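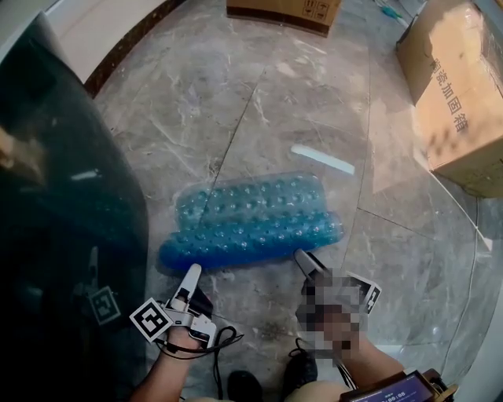 Katalin Gál was two streets from home when she saw the dog on the ice.

"Brown dog, big ears, just standing there," she says. "Then the ice went and it wasn't standing anymore."

It was early one morning in March, still half dark, on the old mill pond at Girkley. Gál drives a bread van. She had 5 more stops to make. She left the engine running and the door open and went down the bank with the only long thing she had, a bread ladder, the flat kind the trays slide on.

"I'm not brave, I want that written down. I can't swim. I laid on the ladder and pushed myself out like a kid on a sled."

Zinash Admasu saw the van lights from her kitchen and came out in a bathrobe and rubber boots. She held the other end.

"She kept yelling pull, and I was pulling," says Admasu. "Then she yells stop, I've only got the collar."

It took two tries. The collar came off the first time. Second time Gál got a fistful of skin behind the neck and would not let go, and Admasu walked backward up the bank until all three of them were in the reeds.
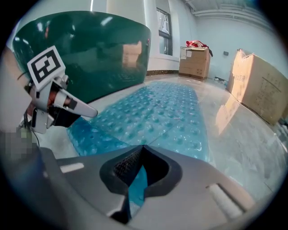 The dog is called Marsden. Nearly 2 years old, and he'd been missing since the night before from a house on the Zutport road. Gál didn't know any of that. She put him in the van, on the passenger side, heater on full.

"He ate a loaf. Then he ate anohter one. I thought, well, he's fine."

A vet looked him over that morning and sent him home with a cut paw. The bill came to 1233, and neighbors had put in 1000 of it before lunch. Admasu went door to door, still in the boots.

Did her boss mind about the bread?

Gál laughs. "I was late to every stop. One lady wanted to know why her rolls smelled like pond."

She's had calls from people she went to school with. Doesn't love it. Admasu has kept the collar, the owners said she could, it hangs by her back door next to the keys.

Would they do it again? "Ask me in summer," says Gál. Admasu says yes, but shed want gloves.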